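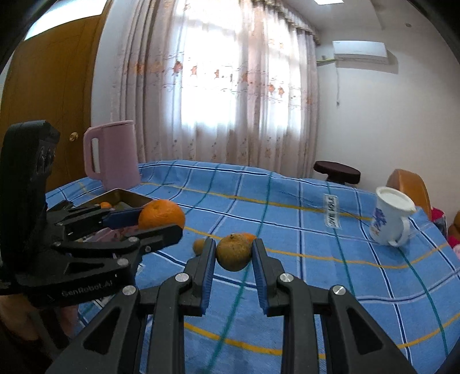 # Why does one orange go bad before the rest?

Project report, Kálmán Pintér and Piroska Dudás

We picked this topic in January after Piroska's grandmother told us she always keeps her oranges apart from her apples. We wanted to know if she was right, and it got way more interesting than we expected!

## What we read first

Citrus peel is a pretty great wrapper. The colored outer layer is full of tiny oil glands, and the oil slows down a lot of molds. The trouble starts when the peel gets damaged. Green mold and blue mold mostly get in through small wounds, so a fruit that was dropped or scratched is in danger even when the inside is still perfect. The color can fool you too: a brown, speckled peel might only be old scarring from a branch rubbing in the wind.

## What we did

We bought 11 oranges of the same kind from the Vörös market and split them between two shelves in the prep room. On one shelf the fruit touched, and on the other we left a gap between each one. We scratched one orange per shelf with a clean fork (Kálmán got to do it) and left the others alone. Mr. Tichý let us use the good kitchen scale, so we weighed everything each morning at 8:15, before first class.

## What happened

Both scratched oranges grew mold, white and fuzzy first and then green in the middle. On the touching shelf, the neighbor on the left got a soft spot too. The spaced shelf had no spread at all. Every orange lost weight, even the ones that looked fine, and their peels felt leathery by the end. We think that's water leaving through the skin.

## What we'd change

We didn't control the humidity, and the window got opened a lot. We also never tested the apple idea, which is what started all this! Next time we want a third shelf with apples on it, and a closed box for each group so the spores can't drift.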